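Training the Wevine Grasp Model on Bin Data

Step 3: Collecting Grasp Attempts

Before starting a collection run, confirm that the bin is clamped to the work surface and that the arm can reach all four corners without pulling on its cables. Load the bin with household items of mixed shape and stiffness. Include soft goods as well as rigid ones, and at least one transparent object.

Start the collection script and allow it to complete 300 attempts. Each attempt is stored with the camera view, the commanded gripper pose and a success label.
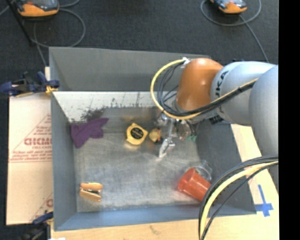

After each block of 300, exchange the items and rearrange the bin by hand. A full training set consists of 3,000 attempts. Sets smaller than this may be used to check the pipeline but should not be reported as results.

Items held out for testing must not appear in any training block. The Huanca test list contains 27 such items and is maintained by Joar Aasen.

In our August comparison, clear plastic accounted for almost a third of failed grasps. Users should therefore report transparent items separately.

Continue to Step 4: Labeling and Review.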